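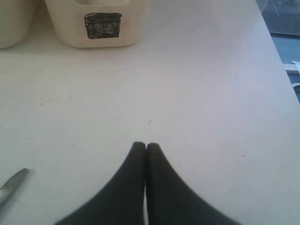
Two cream-colored containers on a white tabletop showing light scuffs and specks

Tabletop bin

A tabletop bin (also desk tub, counter tub or, in older catalogs, "sundries vessel") is a small open or lidded container kept on a table, desk or counter to hold items that have no other home. It differs from a drawer organizer in that everyone can see it, and from a wastebasket mainly in the opinion of its owner.

Form

Most tabletop bins are molded plastic with a rounded rectangular body. The sides usually flare a little toward the top, which lets the part come out of its mold and lets empty bins nest inside one another. Nested bins are easy to store and hard to separate, and a stack left in a warm closet over the summer may have to be treated as a single object from then on.

Curved lower corners are common. They are easier to wipe than square ones, though they waste a certain amount of floor space and make it impossible to stand a deck of cards flat against the wall, a complaint that appears in the trade literature more often than one would expect.

Color

Cream and off-white have been the usual colors for household bins since well before anyone now selling them was in the business. Manufacturers describe the shade as neutral. Deneck, a housewares firm, listed 18 colors in its Tota line and seven of them were cream under different names, among them Oat, Parchment and Quiet. Buyers who returned for a matching bin a year later were generally sent one that did not match.

Pale bins are often placed on pale tables. The effect is calm, and it has the practical result that the bin is noticed less and filled more.

The surface beneath

A matte white tabletop hides glare and very little else. Small dark specks, hairline marks and gray scuffs build up on it in ordinary use, and dragging a full bin is widely blamed for the scuffs. Felt pads are sold as a remedy. They stay on for a while.

Light scuffs can often be reduced with a damp cloth and a little dish soap, followed by a dry cloth. Abrasive pads remove the mark along with the finish and leave a shiny patch that draws the eye far better than the scuff did. Some specks are in the surface and will not come off, a fact usually established after ten minutes of rubbing.

Use

The designer Ertuğrul Tokgöz divided the contents of tabletop bins into things in use, things awaiting a decision, and batteries. His booklet for the Zistcombe housewares fair recommended emptying each bin every August and putting back only what could be named. Tokgöz also advised keeping no more than three bins on one table, on the grounds that a fourth is always bought to hold the contents of the other three.

Bins are frequently kept in pairs. One is set aside for a stated purpose, such as mail or sewing supplies, and the second takes whatever the first was meant to keep out. Labels slow this process slightly.

Lidded models

Tlapale introduced a lidded bin that could be stacked when full. It sold 1230 units before being withdrawn on December 31, 2020. Owners reported that the lid worked well and was generally kept inside the bin.

See also: Basket; Drawer divider; Junk drawer; Tray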